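Skidness Winter Relay: A Few Words from the Back of the Pack

30/01/2026

Well, the Skidness Relay has come and gone for another year, and my legs are still complaining about it every time I go down the stairs! 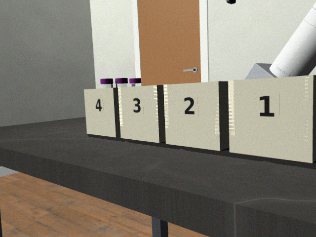
I ran the third leg for the Sillham Striders, the long one that goes up past the reservoir and then drops down through the woods (anyone who has done it will know exactly which hill I mean). I had told Samuele Lo Presti back in the fall that I would only do it if he took the leg before mine, and bless him, he did, and he came flying into the handover with a grin on his face and mud all the way up to his ears. I don't believe I have ever seen a man so happy to stop running.

The climb on my leg is around 1,000 feet, and I walked a good part of it, I don't mind telling you. A very kind woman from the Owusu team walked next to me for a while and we talked about knees and grandchildren, and then she found a second wind and off she went. I never did catch her. The downhill was slick with leaves, but I stayed on my feet, and by the time I could hear people cheering at the bottom I was having such a good time that I was almost sorry to hand over.

We finished 2 places higher than last year, and the relay raised $3,000 for the youth track program, so thank you to everyone who pledged. Zotido kept the soup coming all afternoon, and I went back for more than my share.

Easy group runs start up again in February, from the usual parking lot at the usual time. Please bring a headlamp, and if you borrowed my blue gloves at the finish, I would love to have them back.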